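Seidel Bench Automation - progress report to the Tremum fund
Fri 2 October

12 comments | 31 shares

Since the February report we have moved from single parts on a bare table to work on a complete desktop computer. The question in the grant was whether a robot arm can take on the repair-shop jobs that keep trained people at a bench all day. The short answer at this stage is that it can do parts of some of them, slowly, with a person close by.

We split the work into three jobs: memory, drives and processors. Memory is the furthest along. The arm completed 122 memory swaps this period out of 331 attempts. Most of the failures came from the latches, which need to be fully open before a module will go in straight. A technician does this with a thumb and does not think about it. We now treat opening the latch as a separate step with its own check, and the later runs were better than the early ones.

Processors are harder. The part has to be picked up level and set down level, and the socket does not forgive a careless approach. We gave the processor a fixed holder so the arm always starts from a known place. The holder was redrawn twice, and the current version leaves room for both fingers. 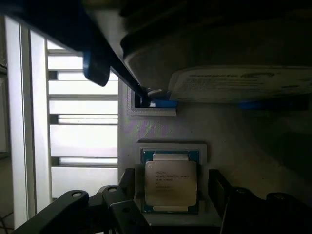
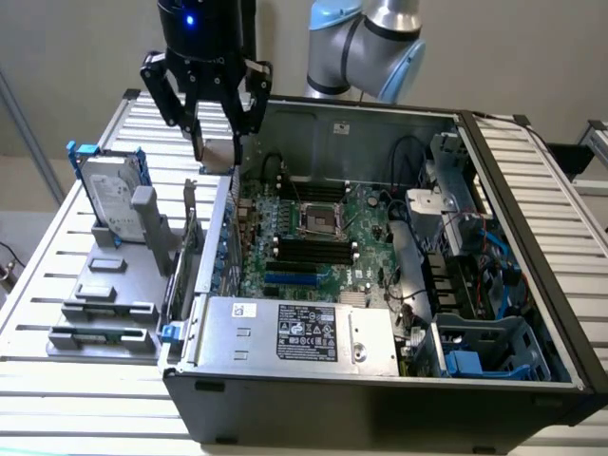

Araceli Tlapale
Project lead, Seidel Bench Automation

The side panel comes off before the arm starts, and the tower is laid flat with the board facing up. We have not tried to automate either step. Both are quick for a person, and our partner shop, Zinden, told us they would keep doing them by hand in any case.

Drives are in between. The arm handles a drive in its plastic carrier well enough when the carrier is placed where the program expects it. Cables are the real obstacle. They hang differently in every machine, and we stop the run whenever one crosses the path of the gripper. Zinden has asked for a plain list of which cables must be tied back first, and we owe them that.

On speed, a trained technician is still well ahead of us on all three jobs. I would not recommend that any shop buy an arm for this work today. Overnight batches of identical machines look like the first sensible use - the pace matters less there, and the layout inside the case stays the same.

Spending is in line with the plan. The Istel control software license was renewed for the rest of the grant period. We spent less than planned on replacement boards and would like to move that money to a second set of holders.

Next period we will run the processor job from holder to closed socket, including the retention frame, and report results by step. We also need a decision from the fund on the second test site by the end of the month.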